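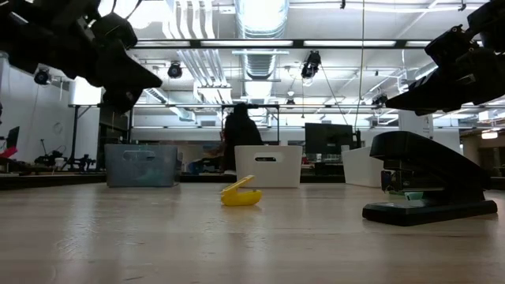
## 3. Setup and upkeep of the two-arm cell

This section covers the mechanical and software setup of the cell used for the tabletop sorting task, and the maintenance carried out during the fall term. The control policy is treated in section 4.

### 3.1 Starting condition

The cell was taken over from an earlier course project with both arms mounted and the grippers attached. Documentation was limited to a wiring sheet and a folder of configuration files, the newest of them from September. On first power-up the left arm homed correctly. The right arm stopped with a joint limit fault. The stored zero position did not match the mechanical stop, and the arm was re-zeroed by hand following the Kubiak service note. The fault did not return.

The table height in the configuration was also wrong. With the old value, both grippers stopped short of small parts and closed on air. The surface was measured again at four corners and the new height was entered for both arms.

### 3.2 Gripper fingers

Each gripper has two black fingers with tapered tips. Finger alignment had the largest effect on grasp reliability, so it was checked before every block of runs.

The procedure is as follows:

1. Move the arm to the check pose above the table.
2. Close the gripper at low force.
3. Inspect the seam between the fingers in the wrist camera image.
4. If one tip leads the other, release the finger clamp, reseat the finger and tighten again.
5. Open and close three times and repeat step 3. 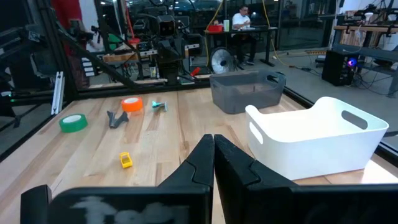 *Figure 3.2: Wrist camera view, fingers closed, bins and small parts on the table.*

Closing offset is stored in encoder counts. The left gripper was set to 109 and the right to 3. The difference comes from the fingers having been fitted at different times, with the left pair sitting further out on the carriage. Swapping fingers between grippers requires both offsets to be set again. We did this once without updating the values and lost most of a Thursday to failed grasps.

Finger faces were wiped with isopropyl alcohol at the end of each day. Residue on the faces changed the grip on tape rolls more than on molded plastic parts.

### 3.3 Cameras

The wrist cameras are read through the Roltodska capture node, which also handles the fixed cameras. Two problems were found.

- **Dropped frames.** The right wrist stream lost frames when the forearm rotated past its midpoint. The cable had too little slack at the elbow. It was rerouted with a longer service loop and held with two hook-and-loop straps.
- **Exposure drift.** Auto exposure reacted to light-colored bins entering the view. Exposure was fixed at a value chosen with the ceiling lights on. Runs made before this change were excluded from the results.

After any work on a camera mount, the hand-eye calibration was repeated with the printed target. The result was accepted if the residual was below the limit in Appendix B.

### 3.4 Run log

Arm hours, faults and adjustments were recorded in Wastora, one entry per session. Over the term the cell completed 924 logged cycles. Of these, 334 were made before the cable was rerouted. The log does not separate operator stops from controlled stops caused by a fault, so a fault rate is not reported.

### 3.5 Open items

The finger clamp screws on the left gripper are worn at the head and should be replaced. Spares were ordered from Vendora but had not arrived at the time of writing. The joint zero for the right arm should be checked after the next full power-down, as we only verified it across soft restarts.

The check in 3.2 still depends on a person judging the seam by eye. An edge detector on the wrist image was tried briefly. It worked with a plain background but gave false readings over the wood grain, and it was left out of the final setup. The script is in the project repository under `tools/seam`.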